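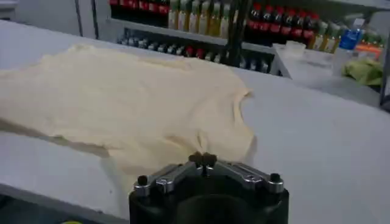 Folding a T-shirt is worth 30 minutes of instruction, according to Yolanda Cuesta, and most adults have been doing it wrong since they left home.

By Martim Tavares
Sunday, December 8, 2024

Vistcombe residents can now pay $52 to find out whether she's right. The laundry workshop, called Bellamy, opened in September and promises a drawer where every shirt stands upright and stays that way.

The second promise is the shaky one. A cream T-shirt crumpled on a white table is an easy enough starting point. It's soft, it's light, and there is plenty of room to smooth the wrinkles toward the neckline. Few bedrooms offer a table that size, and a family wash doesn't come one shirt at a time.

Bellamy says 846 people have signed up. It could not say how many still fold the same way a month later. Ilídio Esteves took the class and gave up after 2 weeks. "My shirts fit in the drawer before," he said.

Cuesta said people quit because they rush the sleeves. A follow-up session on sleeves is planned. It will cost extra.

We use cookies to improve your visit. Accept | Manage settings

Contact the newsroom | © 2024 Vistcombe Hutau | Back to top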